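About Us

Hi, and welcome to Rarnisero! We're a shared workshop with a soft spot for small robots, and if you found this page because you searched for "who else is building a suturing arm in a garage," you're in very good company.

I started the shop with one bench, a secondhand lathe and a lot of optimism. The garage filled up in 5 months (my car has lived outdoors ever since), so we moved into the old print shop, where we now have 12 benches, a decent air compressor and a coffee maker that everybody complains about and keeps using anyway. Members come in with all kinds of projects — camera sliders, seed planters, a chess player that still knocks over its own queen — and you don't need any training to join. If you can hold a screwdriver and you'll sweep up after yourself, come on in.

The project that eats most of my own evenings is called Davska. It's a tabletop setup for learning how instrument wrists move, and we practice stitching with it on pads only. We are hobbyists, this is not a medical device, and it never goes near a person or a pet. I love it because thread is so rude! It curls, it snags, it goes behind whatever you're trying to grab. Getting motors to deal with that has taught me more about cable tension than any book I own.

There are 2 other long-running builds you'll hear about if you visit. Wei is our parts sorter, and Zarkov is a big slow gantry that we mostly use for drawing. Both have their own shelf and their own notebook by the door. Please write in the notebooks.
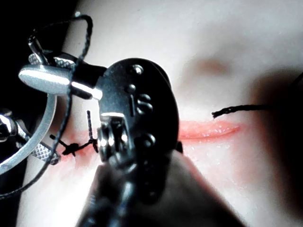 Bench room, April

One knot in across the red line, and plenty of open cut still to go. I'm fussy about the little tail standing up on it, so trimming is next on my list, along with another go at the wrist pulleys.

Membership is 89 dollars a month, which covers bench space, shared tools and a locker. Open house starts at 6 p.m., come by the side door and bring whatever you're stuck on. Safety glasses are on the hook to your left.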